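The Second Life of the Sideboard

Demand for repaired furniture is rising, and the trade that supplies it is short of hands

In the back workshop at Jatano, a furniture restoration firm with premises beside a disused canal basin, work is allocated each morning from a ledger. Each entry records the piece, the timber, the fault and the date promised to the owner. At the end of January the ledger held 187 open jobs, the highest figure since the firm was founded. Most were cabinets, chests and sideboards made between the wars and passed down through families who had until recently thought of them as a burden.

Aoi Ikeda, who directs the workshop, attributes the change to the cost of new furniture and to a growing dislike of throwing things away. "People used to ask us whether a piece was worth anything," she says. "They now ask whether it can be made to work. The second question is much easier to answer."

The faults themselves vary little. Drawer runners wear down until the drawer drops and sticks. Doors fall out of line as hinge screws lose their grip in old holes. Veneer lifts at the corners where a piece has stood near a radiator. The remedies are equally well established: new strips of wood let into the worn runners, plugged and redrilled screw holes, and animal glue warmed and worked under the loose veneer with a thin blade.
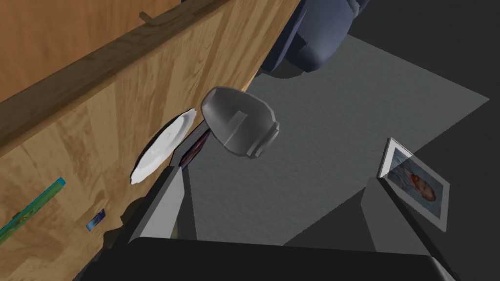 Animal glue remains the standard for such work, and its continued use is a matter of policy at Jatano. A joint made with it can be opened again with heat and moisture, so that a later restorer is able to undo what an earlier one has done. Modern adhesives are stronger, but a chair leg fixed with epoxy will often break beside the joint the next time it is put under strain, and the repair is then a good deal larger.

Finishes are treated with similar caution. Owners frequently ask for a piece to be stripped back to bare wood. The workshop will do so on request, though it first advises a clean with a mild soap solution and a fresh coat of wax. In many cases the original surface is sound beneath decades of polish and smoke, and the owner withdraws the request on seeing a cleaned test patch.

The difficulty facing the trade is one of numbers. The Cárdenas Fund, which supports training in the craft workshops of the region, received 206 applications for its most recent round of placements and was able to offer 13. Elif Naz Kılıçarslan, who administers the scheme, states that the limit lies with the workshops, few of which can spare an experienced restorer to teach. A trainee requires close supervision for the first two years and earns the business very little in that time.

A partial answer is being tried at Hurar, a shared workshop where four small firms have pooled their benches and their teaching. Trainees move between them, learning chair frames with one and cabinet work with another. The first group completed its second year last April, and all of its members have remained in the trade.

Waiting times, meanwhile, continue to lengthen. Jatano currently quotes 96 days for a full cabinet repair. Owners are advised to keep any loose pieces of veneer or moulding in a labelled envelope, and to leave the glue pot to the workshop.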